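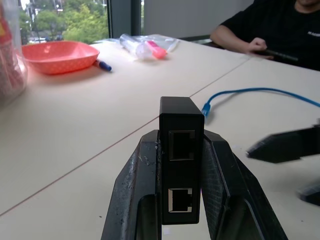 Growing the cells and dosing them

I'll start with the cells, because they gave me the most trouble. We worked with one colon cancer line, split between our two sites, Catacutan and Pudcombe, and the plan was to treat both halves with the same BRAF inhibitor and see if we got the same dose curve. That sounds like a very small ambition for a paper. I thought so too, until the first curves came back and sat nowhere near each other.

Both sites got their frozen vials from the same batch. We thawed them the same day, grew them in the same medium (same lot of serum, which took some begging), and let them recover for two passages before anything went near a drug. I did the counting at Catacutan and Reynaldo Navarro did it at Pudcombe. We had agreed on a seeding density over the phone and wrote it on the hood glass at each end, and I still managed to seed my first plate too thick. That plate is not in the results. It is in the supplement, if you enjoy that sort of thing.

The inhibitor came from Kalludier as a dry powder. We dissolved it in DMSO at one site only, split it into single-use tubes and shipped half of them to Pudcombe on dry ice. I would do this again every time. In our pilot each site had made up its own stock, and I am fairly sure that a good part of the early mismatch came from two people reading two balances. Once a tube was thawed we used it or threw it out. No refreezing, even when it hurt to watch expensive stuff go in the waste!

Dosing was done by hand with a multichannel pipette, from low concentration to high, changing tips at each step. The control wells got the same amount of DMSO as the highest dose. After dosing, each plate sat on the bench for 15 minutes before it went in the incubator. That pause lets the cells settle evenly, and plates that skipped it tended to show a ring of crowded cells along the well walls. We left the outermost wells out of the analysis, filled with plain medium, since they dry out faster than the rest and nothing we tried with lids or wet paper towels fixed it.

In all we ran 38 plates, 19 at each site. Plates were run in pairs, one per site, so that every plate had a partner dosed on the same day from the same set of tubes. If one half of a pair failed we repeated the pair. This was slow, and it made for some testy emails in March, but it meant I never had to compare a fresh plate with one from weeks before.

Reading the plates and moving the data

Viability was measured with a standard luminescent ATP readout. Reagent and plates were both brought to room temperature first — cold plates read low, and they read low unevenly, with the middle lagging behind the sides. Each plate was shaken gently, left in the dark, and read once. We don't average repeat reads. The signal fades while the plate sits in the reader, so a second read is a slightly different experiment.

The readers at the two sites are different models, so raw counts can't be set side by side. We scaled everything to the DMSO wells on the same plate. I also subtracted the medium-only wells, which matters very little at the low doses and quite a lot at the top of the curve, where most of the cells are dead and the background makes up a real share of what is left.

Files went straight from each reader to a shared folder over a wired connection, and the curves were fitted in Plenia with the same settings for both sites. The plate maps were locked before the first read.

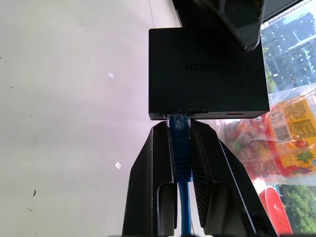

Figure 2. Ethernet cable plugged into a black UGREEN box. Photo: Reynaldo Navarro

I fitted a four-parameter curve to each plate on its own, then compared the midpoints within each pair. I looked at the log of the midpoint, as most people do, so that a doubling and a halving count the same. Pooling every plate into one big curve per site would have looked prettier. It would also have hidden the thing I cared about, namely how far apart two careful people can land on the same day with the same tubes.

Reynaldo did the fits a second time without knowing which site a file came from. Where his fit and mine disagreed, it was nearly always because the bottom of the curve was poorly pinned down, and in those cases we held the bottom at the background value and fitted again. The rule was written down before we unblinded anything. I mention it mostly because I was tempted, more than once, to make an exception for a plate I liked.

What I make of the differences

With shared stocks and paired days, the midpoints from the two sites sat close together for most pairs, and neither site was always the higher one. The slopes were another matter. Pudcombe's curves were steeper early in the series and then eased off toward ours. My best guess is passage number. Their cells had been split a little more often before the first run, and the gap shrank as ours caught up. We didn't set the study up to test that, so please treat it as a guess.

The other thing I noticed is that cell density did more to the curve than I expected. Crowded wells looked more resistant, and a reader in a hurry could easily take that for biology. Some of it may be biology, of course. Packed cells divide more slowly, and a drug that works mainly on dividing cells will look weaker in them. I would like to see growth-rate corrections used more often for exactly this reason, and we give both the corrected and uncorrected values in the supplement. The corrected midpoints pulled the pairs a bit closer, though the order of the plates hardly changed.

I can't say much about other drug classes. BRAF inhibitors in this kind of line are a messy case anyway, with feedback through EGFR switching the pathway back on within hours, and a short assay catches only part of that. A longer exposure with a medium change in the middle would be a fairer test. We have started on one at Pudcombe, using the same frozen batch and what remains of the Kalludier tubes.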